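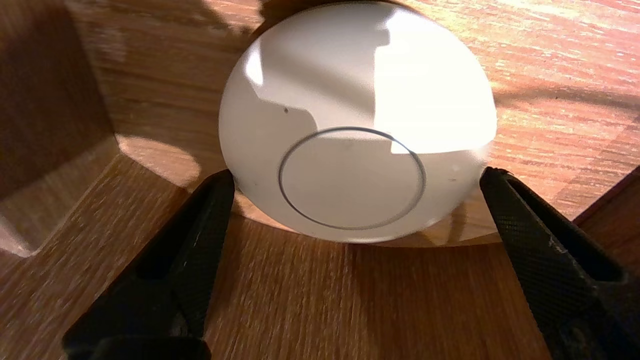
White puck, face on. Smudges inside the ring, one dark speck above it.

November, corner table by the window end. Morning.

Job was to sort out the round side table so the phone and the white unit can both live on it for the Stukthorpe mock-up. Koen wants it to look like a guest room, so no extra stuff on top.

Smudges don't come off with a dry cloth. Try the Skevetti wipes but check the back first, last time they left a haze on the gloss plastic. Gadisa has the open pack.

Phone: back left of the table, handset on the left side, and it stays there. Moved it to the right for a bit and hated it, the cord gets dragged over the keys every time you put the handset down.
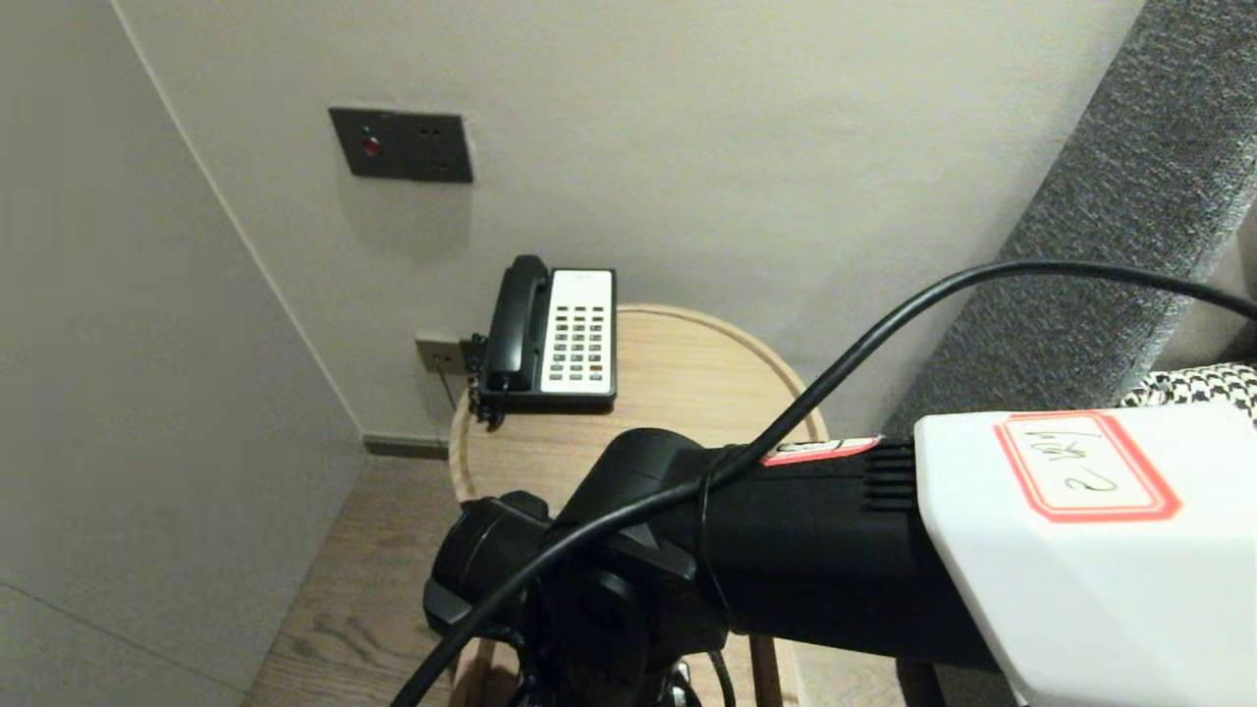

Coiled cord is still a mess. It bunches up on the left and drops over the rim. Unhook at the handset end, let it hang and spin out, plug back in. Did this once before on the De Bruijn phone and it lasted maybe a week. Roos says order a shorter one — fine, but not before the walk-through.

Low outlet next to the phone is awkward to reach, you have to go in behind the cord. Leave the thin cable going down behind the table, dont pull the table out without looking. The plate higher up with the red round thing: not ours, hands off until Arnout has asked the building people what it does.

Extension is 312 on the sheet. Someone needs to call it and check, I keep forgetting.
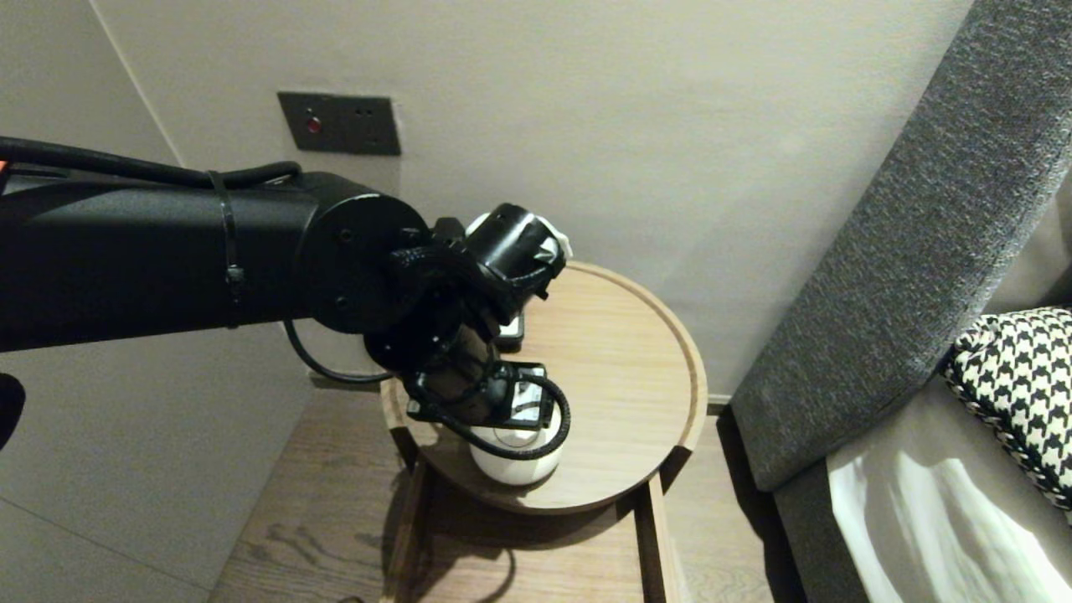 Raised edge on the table is good for pens and keys, less good for wiping. Crumbs collect along the inside. Use the soft brush, then cloth with the grain. No spray straight on the wood!! Sze-wing has oil for it, 2 thin coats, leave overnight in between, nothing standing on it. So that has to wait for a day when the corner is free.

Place for the white unit: tried the middle, tried far right. Front left is best so far. Keeps the right half clear for a notepad or a cup, and it doesn't crowd the keypad.

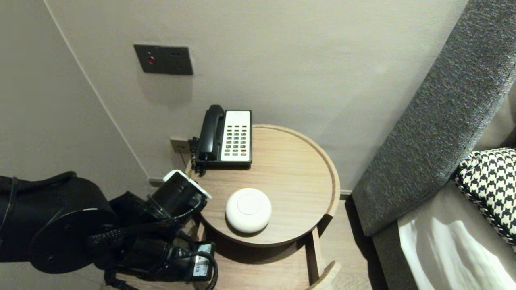
Felt dots for under the unit, the Urkeck ones, bag of 100 in the second drawer. Not stuck on yet, want Koen to see the position first.

To do
— wipes from Gadisa
— untwist cord
— ring 312
— ask Sze-wing abuot oil, which day
— Arnout: wall plate??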